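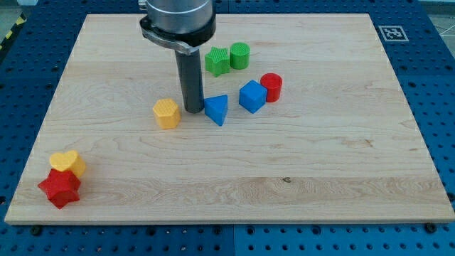 Chapter 10

Release Patterns and the Theatrical Window

10.1 Introduction

A finished film earns nothing until it is placed in front of an audience, and the order in which audiences are reached has a large effect on what the film returns. The plan that sets this order is called the release pattern. It fixes the number of screens on the opening date, the rate at which screens are added or dropped, and the interval before the film becomes available for home viewing. That interval is the theatrical window.

Chapter 9 dealt with the contract between producer and distributor. This chapter takes the contract as signed and follows the film from the booking stage to the end of its run. Television sales and airline licensing are left to Chapter 11.

10.2 Three basic patterns

In a wide release, the film opens on a large number of screens at once. For the purposes of this book, a release is wide if it opens on 3,000 screens or more. Advertising is bought nationally and spent mostly before the opening. The cost is high and is committed before any ticket is sold.

In a limited release, the film opens on no more than 50 screens, usually in large cities. Advertising is local. The distributor relies on reviews and word of mouth, and adds screens only if the early returns support it.

A platform release begins as a limited release but has its expansion dates booked in advance. The distributor keeps the right to cancel later stages - a right that theaters will often ask to be paid for.

Releases that fall between these sizes are treated as intermediate and are discussed in Section 10.6.

10.3 The per-screen average

The per-screen average is the gross for a period divided by the number of screens in use during that period. It allows films of very different sizes to be compared, but it must be read with care. A film on 10 screens in well-chosen theaters will normally show a higher average than the same film on several hundred, and the figure tends to fall as a release expands.

The cases in this chapter use two distributors. Skirisex handles family comedies and opens them wide. Benavides handles subtitled drama and prefers the platform pattern. Their records are worked through in Sections 10.4 and 10.5. The main case is Plodside, a comedy set in a seaside boarding house, which Benavides opened on 10 screens in March and had expanded to 482 by its sixth week. The second case, Usham, was booked by Skirisex for a wide release and lost most of its screens after the second week.

10.4 Plodside: booking the opening

The first decision facing Benavides was the choice of cities. The film had no widely known lead, and its cast came mainly from the stage. The distributor therefore looked for theaters with a steady audience for ensemble comedy, and compared their returns for similar titles over the previous two years. Theaters that could not hold the film for at least three weeks were removed from the list.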